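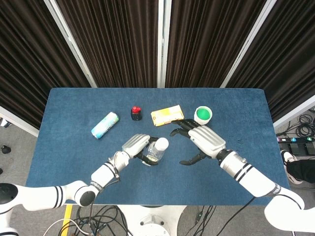

4. Drinks breaks and second-half running

4.1 What was recorded

Match data come from four amateur clubs (Flivel, Dusuton, Peixoto, Skunov), all in the same regional rugby league, over two seasons. Each row in the main table is one player in one half of one match. After cleaning, 1504 rows. Players who came on inside the last few minutes of a half were dropped, as were those whose tracking vest stopped before the whistle. Replacements otherwise kept in and treated the same way as starters, with minutes on the pitch as an offset.

Drinks were logged by hand. A touchline observer wrote down who drank, when, and how much went, to the nearest quarter of a bottle. Crude, but the alternative was weighing every bottle after every stoppage and no coach would have it. Observers were swapped between clubs so that no one logged the side they normally helped with. Moreira and Zwane logged most of the Dusuton and Skunov home games, Ratanaporn the rest.

Amounts were then grouped: none, a mouthful, or more than 200 ml in the half. The middle group is a mixed bag. It takes in players who rinsed and spat as well as those who swallowed, and the observers could not reliably tell these apart from the touchline. We tried splitting it using the written notes and gave up, too many blanks.

4.2 Bottles

Clubs used what they had. Flivel and Peixoto filled squeeze bottles from a tap in the changing block, Dusuton bought still water in screw-cap plastic, Skunov did both depending on who had driven to the shop. Shared bottles were common at all four. When a bottle was shared the observer split the amount evenly between the players seen drinking from it, which must be wrong in detail for any one player but should wash out over a season. Forwards shared more than backs. We think that is simply becuase they stand closer together at a stoppage.

Screw caps matter a bit. A player who has to unscrew a cap with cold, muddy hands tends to drink once and hand it on; with a squeeze top they take several short goes. The logs show this for Skunov, the only club with enough of both kinds to compare. Shape of the squeeze-bottle entries: many, small. Screw cap: few, large. Totals over a half came out much alike, so bottle type was left out of the main model and put back in only as a check (section 4.5). Figure 4 shows a plain screw-cap type.

Figure 4. Clear plastic bottle with a white screw cap and a small green label strip below the neck, standing on a table covered in blue-grey fabric.

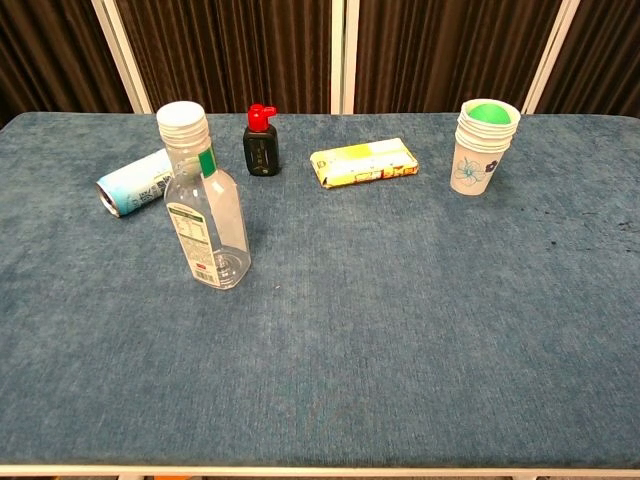 4.3 Second-half distance

Main result first. Players in the top drinking group covered slightly more ground per minute in the second half than those in the none group, once position, minutes played and first-half distance were allowed for. The gap was small. It was clearest in back-row forwards and near enough absent in wingers, who in these matches spend long spells standing still whatever they have drunk.

The raw comparison looks better than the adjusted one, and readers should not be taken in by it. Most of the raw gap comes from Peixoto, a fit side that also drinks a lot. Take Peixoto out and the unadjusted difference shrinks badly, the adjusted one hardly moves. We report the adjusted figure throughout.

High-speed running showed nothing. Nor did sprint count, though sprints are rare enough at this level that a null there says little. One team in the February fixtures hardly sprinted at all, on a pitch that should not have been passed fit.

4.4 Timing

Whether a drink came early or late in the half made no difference that we could find. Expected otherwise. The idea going in, and it was in the plan, was that an early drink would show up as steadier running before the final quarter. It did not. Drinks at half-time were logged seperately, and since nearly everyone drank something at half-time there was not enough spread to say much.

Stoppages are the awkward part. Players drink when play stops, and play stops when someone is hurt or a try has been scored. A half with a lot of tries in it has more chances to drink and more walking back for the restart. We added number of stoppages per half as a covariate, which took a slice off the effect. Time out of play would be better. It was recorded for the second season only, so the model with it in rests on a smaller sample and wider intervals, same direction.

Sydorenko suggested using the referee's watch times in place of our own. Tried on a handful of matches, no real change, not taken further.

4.5 Checks

Dropping one club at a time: the sign held in every case. Dropping replacements: held, slightly larger. Bottle type put back in: no change worth a table. Treating amount as a straight line in place of the three groups gave a weaker fit, probably the middle group again.

Air temperature was taken from the nearest weather station, in some cases well inland of the ground. Warm matches were few. We would not lean on these results for summer rugby, or for any sport with longer unbroken play.

One further worry. Coaches knew the study was on drinking. Matos went back through the training diaries for Flivel and found bottles being pushed on players more often once logging began, with sessions running up to 160 minutes in pre-season and breaks called out by the coach where before there were none. Match-day habits may have shifted too. There is no untouched season to compare with. The other clubs kept no diaries, or kept them and lost them.

4.6 Missing data

Missing rows were mostly dead vests. These fell more heavily on Skunov, who shared a charger with the junior side. Left as missing, no filling in. A rough look at the matches affected shows the same spread of scores and positions as the rest, and drinking logs for those players are complete, so they stay in the totals for section 4.2 but not in anything to do with distance.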